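Brarklow Creek Restoration: second progress report
Prepared for the Atanasov Fund by Inês Salgado, project coordinator

What a season it's been! When we wrote to you last, the lower bank was mostly blackberry and good intentions. We now have 532 tubestock in the ground along the eastern side, nearly all of them local provenance, and the first reach is starting to look like a creek again (from the footbridge anyway, if you squint a bit).

Planting

The grant covered river bottlebrush, lomandra, tea-tree and a good run of sedges for the wet toe of the bank. Danica Leka grew most of the sedges on from seed she collected upstream, and they've done better than the bought-in stock by a long way. We lost plants in two patches. One was where the neighbour's cattle got through, and the fence is now fixed and the neighbour has been very good about it. The other was the steep bit below the old pump shed, where the soil slumped after the heavy rain in August. We've pinned jute mesh over that section and will replant once it settles.

Guards were a headache early on. The corflute ones we started with blew out across the paddock in the first big westerly, so we switched to a heavier sleeve from Pleltex with hardwood stakes. They cost a bit more per plant and we've moved money across from the signage line to cover it, as agreed by email. 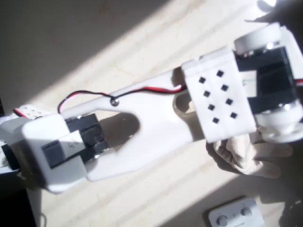
Weed control is running ahead of schedule, which I never thought I'd get to write! Krešimir Hoxha and his crew have cut and painted the willows from the ford down to the bend, and the blackberry has had its first spray. There'll be regrowth, there always is, so the follow-up round stays in the budget for autumn.

Water and wildlife

Fatos Kadrić has kept up the monthly turbidity and dissolved oxygen readings at both sites. It's too soon to claim a trend, but the readings below the planted reach have been steadier after rain than they were before we started. We've also had a pair of azure kingfishers working the pool near the bend, and a platypus was seen just on dusk by two separate people. I'm still waiting for my turn.

Community days

Our Sunday planting mornings have been a joy. More than 300 people have come along over the season, including both local primary schools, and the sausage sizzle has become an attraction in its own right. Dušan Dimitriou ran a waterbug session that the kids would happily have kept going until dark.

Still to do

Fencing on the western side is held up while we wait on the landholder at Matside to confirm the gate position. We have quotes in hand. A further 700 plants are on order for the next round, and the final expenditure statement will come to you with the next report.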